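关于我们

Cultadum 是一家小公司，做的事情是教机器人处理布料：拿起、展开、折叠、叠放。我们的客户主要是洗衣厂和酒店的布草房。公司的办公室和实验室都在 Liltport，在旧码头旁边的一栋两层楼里，一楼是实验室，二楼是办公室和一个很小的厨房。

本页的中文由我本人写成。我叫 Ynyr Jenkins，是公司的创办人之一，中文是成年以后学的，如果有的句子读起来不太自然，请您原谅。另一位创办人 Yen-ting Siu 看过一遍，她改了错字，其他的地方她说可以保留。

我们怎样开始

最初我们两个人在同一家自动化公司工作，负责包装线。包装线上的东西是硬的，形状是固定的，机器人很喜欢这样的东西。布料不一样。同一条毛巾放下两次，就有两种形状。Yen-ting 对这个问题有兴趣已经很久，我是后来被她说服的。我们租了一个房间，买了一台二手的机械臂，开始折毛巾。

我们的第一个产品叫 Nirnik，是一套折叠用的控制软件，配一个两指夹爪。第二个产品叫 Mabuza，是在 Nirnik 出了一次事故以后才有的。很多公司的介绍页不写事故，但是我们认为，客户把机器放在自己员工的旁边，有权利知道我们犯过什么错误，所以写在下面。

十月的那次事故

那年十月，我们在一家洗衣厂做试运行。计划是连续折叠 1,168 条毛巾，中间不换夹爪的手指，也不停机清洁。前面的 1,000 条很顺利，我们已经开始写报告了。

之后，夹爪开始出现一种奇怪的情况：手指打开了，毛巾却没有完全离开。软件根据手指的位置判断“已经放下”，机械臂就按照正常速度移动到下一个位置，把毛巾也带走了。开始的时候只是折得不整齐，操作员用手把毛巾重新放好。后来有一次，毛巾被拖到工作台外面，挂住了旁边的推车。推车翻倒，碰到一位操作员的小腿。她按了急停按钮，机器马上停了。她的伤不重，休息了两天以后回来上班，但是这件事本来不应该发生。

我们的调查用了 13 天。原因有三个，它们连在一起。

第一，手指表面的胶带。长时间使用以后，胶带起皱，毛圈布料的纤维会粘在上面，特别是在指尖。纤维积累以后，手指和布料之间的摩擦变了，而我们的夹持力参数是按照干净的手指来设定的。

第二，软件的判断。我们只检查手指的位置，没有检查手指之间是不是真的空了。这是设计上的错误，责任在我们，和洗衣厂没有关系。

第三，操作的习惯。操作员可以在机器暂停时伸手整理毛巾，可是暂停和停机在旧的界面上颜色很接近。我们在培训时讲过这个区别，讲得不够清楚。 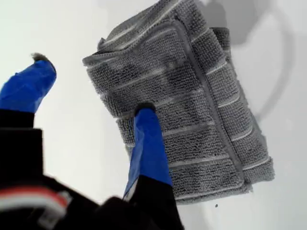 调查结束以后，我们停止了所有客户现场的折叠工作，把已经安装的夹爪收回来检查。有一位客户因此取消了合同，我们理解他的决定。其他的客户等了我们。对于一家很小的公司，那是一个困难的冬天。

现在的做法

Mabuza 是一个独立的安全模块，它不参加折叠，只负责看和停。夹爪打开以后，Mabuza 要确认布料已经离开两根手指，机械臂才可以离开放置的位置。如果不能确认，机械臂保持不动，并且通知操作员。这样每一条毛巾会慢一点，我们认为这个代价是合理的。

手指的检查也有了固定的规定。每个班次开始以前，操作员要看两根手指的表面，除去指尖上的纤维；胶带有破损或者翘起，就要更换。更换以后必须重新做夹持力的测试，结果写在机器旁边的本子上。我们试过用电子表格，最后还是回到了纸的本子，戴手套的人写起来比较方便。

暂停的界面改成了全屏的黄色，停机是全屏的白色，并且有文字。伸手进入工作区以前，必须是停机状态，暂停不可以。

还没有解决的问题

我们不想给您一个印象，好像现在一切都完美了。毛圈比较长的布料仍然容易挂在手指上。折得很厚的毛巾，各层之间会错开，夹爪有时候只夹住外面的一层。深色布料在阴影里的边缘，我们的视觉软件识别得不够好。这三种情况，Mabuza 会让机器停下，所以它们现在是效率的问题，但是我们还在继续工作。

我们的团队

Yen-ting Siu 负责夹爪和机械设计，也负责事故调查的流程。在公司里，任何人都可以要求停止一次测试，不需要先说明理由，这条规定是她写的。我负责软件和客户现场。其他同事有做视觉的，做电气的，还有一位以前在洗衣厂工作很多年，她教我们怎样正确地折一条浴巾，我们以前折得不对。

与我们联系

如果您的工厂正在使用 Nirnik，但是还没有安装 Mabuza，请先停止使用，然后写信给我们，安装是免费的。如果您想阅读那次事故的完整报告，也可以写信索取，中文版和英文版都有。欢迎来 Liltport 参观实验室，请提前预约，并且穿不露脚趾的鞋。

本页最后更新：2019年2月7日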